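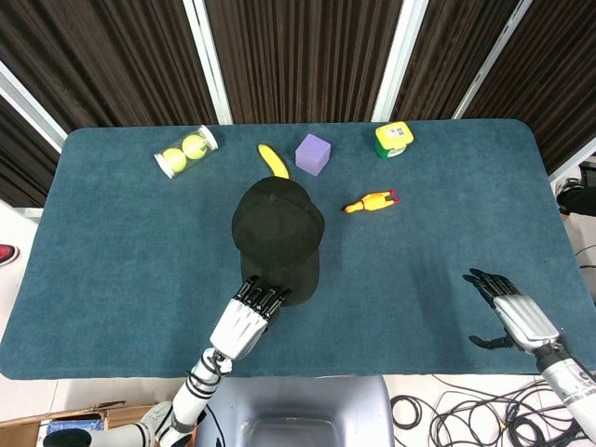 "The first thing I'd tell anyone is to buy the table last," says the purchasing lead at Valtside, a manipulation lab that spent most of last year deciding how to spend this one's money. "We bought the table first. It's a very nice table. It then dictated everything."

She has been doing the job for eight years and prefers to be known by her spreadsheet, which she calls Cartwright. Cartwright has a tab for arms, a tab for hands, a tab for shipping, and a tab labeled "other" that is longer than the first three put together.

"People come to me with a quote for the robot," she says. "Fine. Where does the quote mention cables? It doesn't. Cables are how a budget dies."

The lab's two-armed setup was pieced together from competing bids. Steltiter wanted the whole contract, including a service plan. Gakine wanted only the hands. Gakine got the hands, and the service plan was cut to 2 visits a year, a number she now describes as "optimistic on somebody's part, and I think it was mine."

How did she settle on hands with fingers when a plain gripper costs so much less?

"I asked the researchers what they wanted to pick up. They said everything. So I asked for a list, and the list had a baseball cap on it." She pauses over this. "A cap is miserable. It's stiff at the brim and floppy everywhere else. If you're serious about caps, you're paying for fingers."

The objects themselves are her favorite line in the budget. A rubber chicken, a toy banana, a foam cube and a canister of tennis balls went through the same approval form as the arms. The form requires a justification. For the chicken she wrote "deformable, asymmetric," and it was signed the same afternoon.

"The arms took until November," she says.

Spare fingers came to $3,507, which she had not planned for at all. Replacement cabling was $1,998, which she had, having been burned before. She now sets aside about a tenth of any hardware quote for things that nobody selling hardware will bring up: floor space, curtains, a chair somebody can stand to sit in all day.

Would she lease next time?

"I looked at it. You pay less each month and then you pay to give it back. My landlord has the same idea."

Next year's request is already in draft. It asks for a second set of hands and one more service visit. It doesn't ask for a table.

"They'll want a bigger one," she says. "They can put it in writing."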